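Pidetitz Community Help
Research Methods > Manipulation Data

Reporting success rates when garment episodes start from different cloth states
Posted 2018-03-13 by Nathalie Smits

Our laboratory is preparing a short methods paper on learning garment folding from demonstrations recorded with hand-held grippers. The set contains 1,609 episodes collected in private homes. Of these, 277 begin with the garment already partly folded or bunched, and the remainder begin with it spread out.

A reviewer of our internal draft has asked whether a single success rate may be reported for the whole set. The policy performs noticeably worse on the bunched starts. We would also like to know whether dark garments should be treated as a separate condition. Guidance from groups that have published on comparable material would be appreciated.

2 answers

Answer 1 (accepted)
Posted by the Cinden methods desk

A single rate should not be reported alone. The starting state of the cloth affects the difficulty of the first grasp, and readers cannot interpret a pooled figure without knowing how the starts were distributed. We recommend the following procedure.

1. Assign each episode a starting state before any training is done. The person assigning it should not have access to the results. Three labels are sufficient for most work: spread, folded, bunched. If two reviewers disagree, record both labels and report the rate of agreement.

2. Treat garment color and background as separate fields from the starting state. Black fabric on a patterned blanket gives strong contrast at the outer edge and very little inside the garment, where the folds must be found. A seam or a small pale tag may be the only clear mark on the garment, and a policy may learn to depend on it.
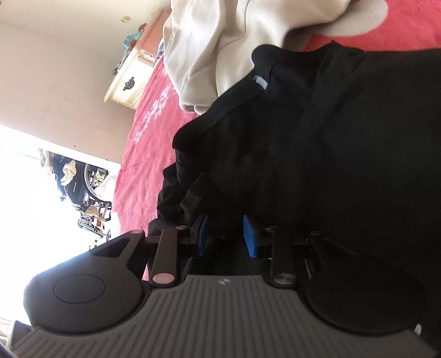 3. Hold out whole homes for the test set. Splitting by episode places the same bedding and furniture on both sides of the division, and the resulting figures will be too high.

4. Report each condition with its count and a confidence interval, followed by the pooled rate. Where a condition has fewer than 100 test episodes, state this in the table itself. A footnote is easily missed.

With regard to dark garments, we would report them separately only if the labels were fixed in advance. Otherwise the comparison should be described as exploratory.

Answer 2
Posted by Alvarado

We pooled everything in our July report and received no objection. Our set was smaller, about 1,000 episodes, and nearly all of the starts were spread. The Jisteck export has a column for notes, so the starting state can be entered there if you do not wish to change the format.

Comment from Nathalie Smits: Thank you. We will adopt the labels in the first answer and repeat the split by home. The notes column is free text in our version and would need to be cleaned before use.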